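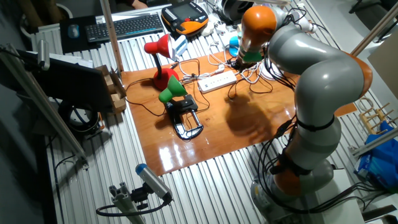

Small lamps, long cords

The owner of Adska, a two-person repair shop for household lamps, works mostly on the kind of thing people throw out. Desk lamps with flexible necks, clamp lamps, power strips. The shop opened in August, and the prices have not changed.

"People bring in a lamp and apologize for it," she says. "It cost them very little and they think I'll laugh. But they've read by it for years and they like where the light falls."

Most faults are in the cord or the switch. She checks the plug first, then bends the cord along its whole length to find a break. A flexible neck takes longer, as the wire runs inside it and has to be drawn out from the base.

"With a clamp lamp I look at the clamp before anything electrical," she says. "If it won't hold, you have a hot bulb on somebody's bedspread."

She has fixed more than 90 lamps so far. Two could not be saved – both had melted sockets, and she kept the shades for parts.

She will not repair power strips. She tests them, and if one fails she tells the customer to replace it. She also asks what was plugged into it. "Two lamps are fine. A space heater is a different conversation."

Her advice on cords is simple. Don't run them under a rug, don't staple them to a baseboard, and don't pull a plug out by the wire. Extra length should be looped loosely and tied with something soft.

Asked about color, she says customers care more than she expected. Red shades get picked up the same day. "The beige ones can sit here for weeks – I call, and they say they forgot they owned it."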